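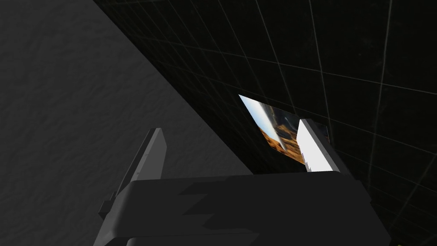 # Rakport Hall refurbishment – technical meeting

Minutes of the meeting held on June 13, 2023 in the upstairs office, Rakport Hall.

**Present:** Abdelghani Soliman (chair), Hazem El Fassi (minutes), representatives of Alaoui (main contractor) and Sonivero (acoustics).

**Apologies:** Wimerer (ventilation). Written comments were received and are recorded under item 4.

## 1. Minutes of the previous meeting

Agreed as a correct record, with one change. Under "Floor", the words "to be replaced" should read "to be lifted and relaid where sound". A corrected copy will go on the shared drive.

## 2. Matters arising

2.1 The key to the meter cupboard has been returned. Closed.

2.2 The drainage survey has been received. The run beneath the rear yard has root damage at the bend. Alaoui will price a liner and, separately, digging out. Neither is in the current contract sum.

2.3 The neighbour's query about the party wall has been answered in writing. No reply so far. Item to stay open.

## 3. Acoustics

3.1 Sonivero presented the draft report on the main room. With the audience in place the room performs acceptably for speech. When it is empty, the reverberation is too long at low frequencies, and this was the cause of the complaints made by the choir during rehearsals.

3.2 Two treatments were compared: absorbent panels along the side walls, and a heavy curtain on a track across the rear wall. The panels deal with the low frequencies better if an air gap is left behind them. The curtain is cheaper and can be drawn back, but does little below the middle of the range.

3.3 A. Soliman asked whether the air gap would take width from the side aisles. Sonivero confirmed that it would, and that the escape widths must be checked before any panel depth is fixed. The seating plan is for 126 seats and any loss would have to be agreed with the hirers.

3.4 It was agreed to proceed with the panels on the side walls only, subject to the width check. The curtain track fixings are to be put in now so that a curtain can be added later without disturbing the plaster.

3.5 Colours and finishes were discussed briefly. The preference remains for a strong colour on the panels with plain walls behind. Any paint or stain on an absorbent face must be approved by Sonivero first, as some coatings close the surface.
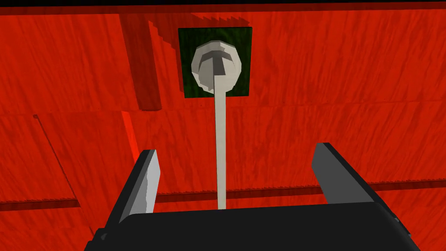

3.6 Sound passing through the lobby doors was also raised. The doors themselves are heavy enough, but the gap at the threshold is uneven. Alaoui proposed drop seals. Sonivero had no objection provided that the frames are packed and sealed at the same time – a seal on the leaf alone would be wasted money.

## 4. Ventilation

4.1 Wimerer's comments were read out. The fan can be run at the lower setting during performances if the duct is enlarged between the plant space and the first branch. The larger duct clashes with a roof tie.

4.2 H. El Fassi reported that the tie cannot be moved. The structural drawings show it as original, and it is carrying load.

4.3 Options are to split the duct into 2 smaller runs passing either side of the tie, or to keep the present size and fit a longer silencer. Wimerer prefers the first. Alaoui noted that the split would need extra access hatches in the ceiling, and that these are not shown on the ceiling drawing.

4.4 No decision was taken. Wimerer to supply pressure figures for both options before the ceiling drawing is reissued.

## 5. Electrical

5.1 The distribution board will be moved to the side corridor as drawn. Power to the hall will be off while this is done, and hirers are to be given two weeks' notice.

5.2 The stage sockets are on the same circuit as the kitchen. This was not picked up in the original survey. Alaoui will separate them and submit a variation.

5.3 Emergency lighting over the side exit was tested and failed. The fitting is to be replaced immediately and not held for the main works.

## 6. Programme

6.1 Side wall works are planned for August, when the hall has no bookings. Panel delivery is the main risk. The order cannot be placed until the width check under 3.3 is complete.

6.2 Alaoui asked for early access to the rear store for materials. Agreed, on condition that the fire route through the store is kept clear at all times. 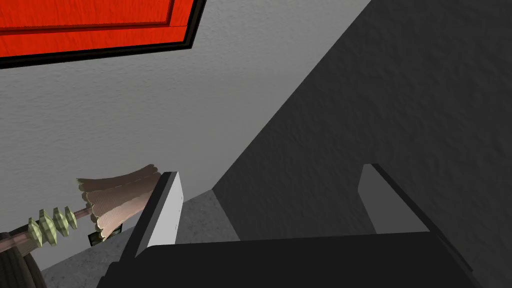 *Red panel with dark edging on the pale grey wall.*

## 7. Actions

| Ref | Action | By |
|---|---|---|
| 2.2 | Price liner and excavation separately | Alaoui |
| 3.3 | Check escape widths against panel depth | Sonivero, H. El Fassi |
| 3.4 | Add curtain track fixings to drawing | Alaoui |
| 3.6 | Quote for drop seals, including frames | Alaoui |
| 4.4 | Pressure figures for both duct options | Wimerer |
| 5.1 | Notify hirers of power shutdown | A. Soliman |
| 5.2 | Submit variation for stage sockets | Alaoui |
| 5.3 | Replace emergency fitting at side exit | Alaoui |

## 8. Any other business

8.1 A. Soliman asked that drawings be issued with the revision letter in the file name. Two versions of the ceiling plan are in circulation under the same name. The one without hatches is to be treated as current until it is replaced.

8.2 The old stage curtain has been offered to the hirers. If it is not claimed it will go in the skip.

## 9. Next meeting

To be arranged by H. El Fassi once Wimerer's figures have been received.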